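Count the failures, and keep them

Most arguments about training data for manipulation are arguments about volume. A group reports how many demonstrations it gathered, a second group reports more, and the policy trained on the larger set is assumed to be the better one. I think this is the wrong number to compete on. The useful number is how many distinct situations the set contains, and very few groups record it.

My own experience is with Allico, a simulated set of grasping and placing episodes that I helped plan in April. Our first batch held 98 episodes of one task. On review, 12 of them differed from the rest in any way that mattered to the learner. The other episodes varied object position by small amounts and were otherwise the same approach, the same close, the same lift. The operator had become good at the task, and a good operator repeats himself. Skill narrows the data.

Simulation should make this easier to fix. Objects can be moved, scaled and retextured at almost no cost, and a bad episode breaks nothing. In practice the low cost works against variety. When an episode is cheap, the easy choice is to run the same script again with a new random seed and call the output diverse. A random seed changes what the author of the script thought to make changeable. It does not change the camera's relation to the gripper, the order of contact, or the moment at which the operator hesitates.

Wrist views are where I see the gap most clearly. From the wrist, much of a task is spent looking at very little: plain background, the gripper's own fingers, and whatever has come into view at one side. A learner has to act through those moments too. Many pipelines trim them out as idle time, on the theory that nothing is being taught until something is grasped. The trimmed policy then behaves well near an object and poorly on the way to it. 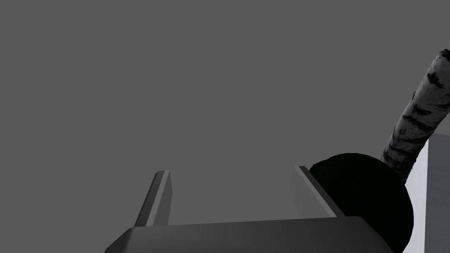 Kalkidan Fikre objects that keeping every such moment swamps the set with near-identical views, and that a learner fed mostly gray background will learn mostly about gray background. Trimming, on this account, is a crude form of weighting, and crude weighting is better than none.

I accept the first half of that. Approach views with open fingers and an empty gap do pile up, and they should not dominate training. But weighting can be done at training time, where it can be undone. Trimming at collection time is permanent. If the stored episode begins at contact, no later choice of weights will recover the path that led there. Storage is cheap next to operator hours, and the raw episode should be kept whole.

The same reasoning applies to failures. At present most collection protocols tell the operator to discard an episode when the grasp slips or the object is knocked over. What remains is a record of a world in which grasps do not slip. A policy trained on it has no example of recovery, and the first slip puts it in a state it has never seen. We changed the Allico protocol so that operators continue after a failure and mark the time at which it occurred. Collection slowed. Each operator completed 8 episodes per session under the new rule, with 2 of those, on average, containing a recovery. I consider those two worth more than the other six.

There is a fair complaint that failure data is noisy. An operator recovering from a slip often makes a second poor choice before a good one, and imitation will copy both. The answer is labeling. Mark the segment, keep it, and let the training code decide whether to imitate it, down-weight it, or use it only to estimate value. A discarded segment supports none of these uses.

I would ask anyone publishing a set to report three things beside the episode count: the discard rate, the rule for discarding, and the number of starting arrangements that a person judged to be different. The third figure is subjective — two reviewers will not agree exactly — and it should be reported anyway, with both reviewers' numbers.

Contact the editors | © Vestitz. All rights reserved. | Back to top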